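Section 4: Finger check and pad care

Before you fold a single shirt, get the fingers right. I skipped this on my first Ambridge hand gripper and spent a whole evening blaming the software (sorry, Po-yen).

1. Switch the gripper off and let the fingers settle fully open.

2. Try each screw head on top with the hex key. Snug is plenty! I stripped one in October by leaning on it.

3. Close the fingers slowly on some cloth you don't care about. I like dark stuff for this, as lint shows up nicely afterward. 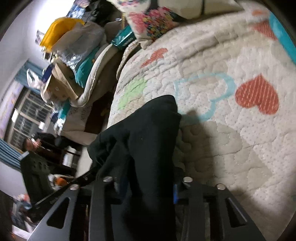 4. Open and close it 48 times. Yes, I know, but a lazy finger tends to show up late, and Elisa De Luca's didn't stick until the very end.

Note: if one finger lags, go back to step 2 before you touch the calibration.

5. Wipe both pads with a damp cloth and let them air dry. No alcohol, please, it turns mine shiny and then they slip.

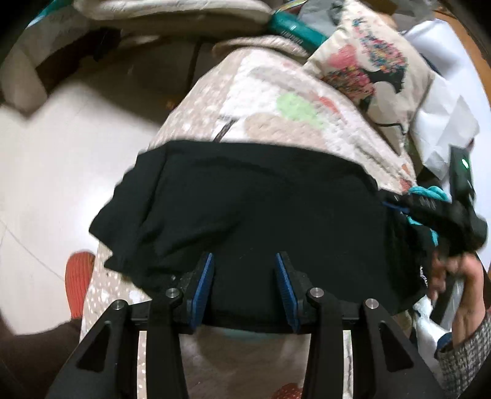
Pad wear is what I get asked about most. I swap mine every 6 weeks, always as a pair, or the grip pulls to one side. Look at the textured faces, the blue ones on the inner tips that press into the fabric. Once the texture feels smooth under your thumb, order new ones from Grustivside.

Caution: keep drawstrings and loose cords away from the carriage while it's moving.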